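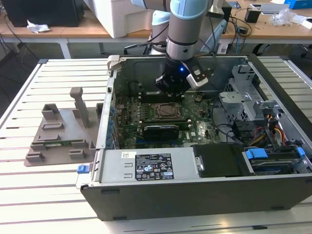 The PC with the side panel off

Old Dell tower - worth keeping, or time to let it go?

Posted by Trikunlow in Home Computing, January

I have an old Dell desktop that my daughter used for school. It still starts, but it takes an age to get to the desktop and the fan is loud from the moment it comes on. I only want it for letters, email and the odd bit of family history. A shop in town quoted me more than I would like for a new one. I have a budget of 50 pounds, and I have never changed a part in a computer before. Is it worth spending that on this one, and what should I buy first? There are family photos on it that I don't have anywhere else.
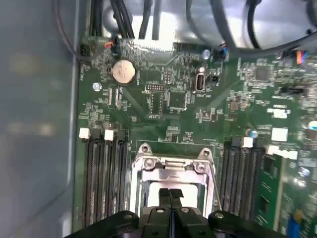 I should add that I am not bothered about games or films. If it could open a letter without me going off to make tea, I would be happy. I also have an old monitor and keyboard that work fine, so I don't need those.

Flerero
Copy the photos off first, before you touch anything. Use a USB stick or an outside drive, and open a few of them on another computer to check they copied properly.

After that, buy a solid state drive. If the PC still has the old spinning kind, that is very likely why it is slow. A small one should cost around 30 pounds and will be plenty for letters and email. Fresh install of the system, then put your files back. Allow an afternoon.

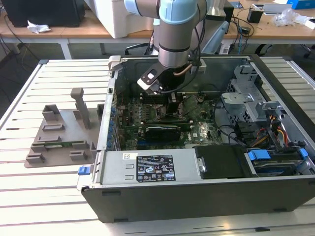

Memory is the next thing to look at, but check how much you have before buying any. It is listed in the system settings. You don't need to spend on graphics for what you want to do. There is a black graphics card in yours already, sitting across the lower middle of the board, so leave that alone. Turn off at the wall and pull the lead before your hands go in. For the noise, clean the dust out with a can of air and hold the fan blades still while you spray.

Tesix
bin it, you can get a refurbished one for not much more. mine was 2 years old when I got it and no trouble at all. take the old drive out before it goes to the tip though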